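Thread: folding flat bedding on the bed
by Sternside Linen Notes
Posted 9/12/18

September is when the light blankets go back on the shelf and the heavy ones come down. A thread on folding flat bedding so the stack stays up until spring. Fitted sheets are a separate subject and I'm leaving them out.

Working surface first. A table is better in theory but few tables are as wide as a blanket. A made bed is wide enough, the height is tolerable, and the friction of a cotton sheet stops the first layer from sliding.

Make the bed before you start. Pull the bottom sheet tight at the corners. A slack sheet moves with the blanket when you drag an edge across it and you end up folding both.

Pillows go to the head end or off the bed. You need the middle and the foot clear.

My storage is one Juntunen shelf unit. The clear opening on each shelf is 375 mm deep. That figure decides everything else. Measure your own shelf before folding anything.

Target depth is shelf depth minus a finger's width. If the folded piece is deeper than the shelf, the front edge hangs over, the stack tips forward, and the door catches it.

The usual instruction is "fold in half, then in half again." Halves only work if the result happens to match the shelf. Work backward from the shelf and use thirds where the numbers call for it.

Example. My longest blanket is a Brondberg, 2,000 mm on the long side. Halved three times gives 250 mm. That fits, but wastes a third of the shelf depth and makes a tall, narrow block that leans.

Same blanket in thirds, then halved: a bit over 333 mm. Fits the 375 mm shelf with room for fingers at the back. Fewer layers, lower block, much more stable.

The other direction matters less. I fold the width until two blocks sit side by side on one shelf without touching. Touching blocks drag on each other when you pull one out.

Order of folds: long side first, while the piece is still flat and you can see all the edges. If you start across the width, you're trying to divide a long narrow strip and any error at the start gets multiplied.

Lay out first. Right side down if you want the pattern showing at the end, right side up if you want it protected. I go right side down. It's easier to find the one I want.

Squaring. Almost no blanket is square after a few washes. The hem shrinks at a different rate from the body. Pick one long edge as the reference and ignore what the other one does.

Put the reference edge parallel to the side of the mattress. Smooth away from it with a flat forearm. Hands leave ridges.

Don't tug the corners to force them to meet. A corner pulled into line goes back where it was overnight and takes the fold with it. Let the mismatch sit on the inside layer.

On weight. The lightest one here comes in at 457 g on the kitchen scale. Light pieces are harder to fold well than heavy ones. They lift at the edges and trap air, and the air comes out later when something is stacked on top.

Fix for trapped air: after each fold, press from the folded edge toward the open edge. The open edge is where the air leaves. Pressing the other way pushes it into the crease and you get a bubble.

Fleece is the exception. It grips itself. Press once, leave it. Repeated smoothing just moves the top layer relative to the one under it.

Fringed edges fold inward on the first pass. A fringe left on the outside snags on the shelf and on the next blanket. Comb it flat with your fingers before you cover it.

Bound edges (satin and similar) also go inside, but offset them. If all the bindings line up you get a block that is thicker on one side, and the next item on the stack inherits the slope.

I offset by the width of the binding. The block comes out level enough to put a pillowcase set on top.

Several replies asked about washing before storage. Yes, wash. I use Lovus unscented at half the dose on the label, with an extra rinse. Residue makes the fabric stiff along the creases. Your water may be different.

Dryness. Blankets feel dry at the surface before the hems are dry. Check the hem at the corners, where the layers double up. If a corner feels cooler than the middle, put the whole thing back on the line.

Do not fold straight out of the dryer. Heat sets the crease. Spread the piece over the bed and come back later. I generally go and deal with socks.

Stack limit. I put 8 light pieces on a shelf, fewer if any of them is a thick knit. Past that, the bottom one can't be pulled without lifting the rest, and nobody lifts the rest.

Heavy items at the bottom, folded edge facing out. The folded edge is a single thing to grab. With the open edges facing out you take hold of two layers and unfold the piece in the doorway.

Bags: I stopped using vacuum bags for wool and knits. The compression marks took most of the winter to relax. For polyester they're acceptable. For cotton they're unnecessary.

Refold at the halfway point if a piece is in storage for more than one season. Shift the creases by a hand's width. The fiber along a permanent crease wears first, especially on older cotton.

Labels. A strip of masking tape on the shelf edge with the size written on it. Tape on the shelf, never on the fabric.

Correction to the post on width: if your shelf has a center support, measure each bay separately. Mine are different by a visible amount and I had assumed they weren't.

Correction two. I said forearm for smoothing. With a wristwatch on, use the other forearm. I have the pulled thread to show for it.

Last part, alignment. This one causes most of the crooked stacks, and it only takes a moment to get right before the first fold.
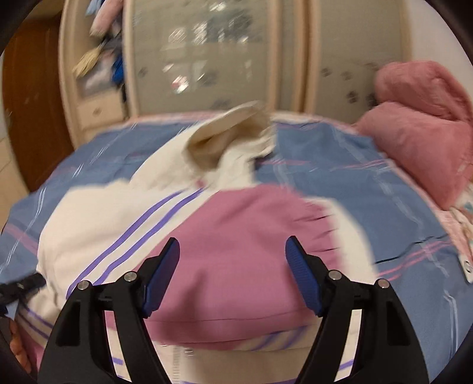

Alignment by eye goes better with a patterned bottom sheet. Stripes on the piece you're folding are just as useful, provided they were woven square to the hem, and most are. Check one against the other before committing to a fold. The two purple stripes on the white and pink cloth run diagonally over a blue sheet with thin plaid lines, so the sheet can serve as a ruler: turn the cloth until its stripes run with one set of plaid lines, then flatten any folded-over flap at the top and the creases in the white part at the left. Only then make the first fold, along a stripe if one falls near the third you want. The pink pillows are against the far end and can stay there. If the stripes still wander off the plaid after squaring, trust the hem you picked as the reference edge and let the stripes go. The shelf only cares about the outline.

Recent from Sternside Linen Notes
Measuring a Juntunen shelf with a center support
Brondberg blankets after two winters: hem shrinkage
Half-dose washing with Lovus, second round
Pillowcase sets: inside the case or beside it
Fitted sheets, part one of several

This site uses cookies to remember your display settings and to count visits. By continuing to browse you accept their use. Manage cookie settings.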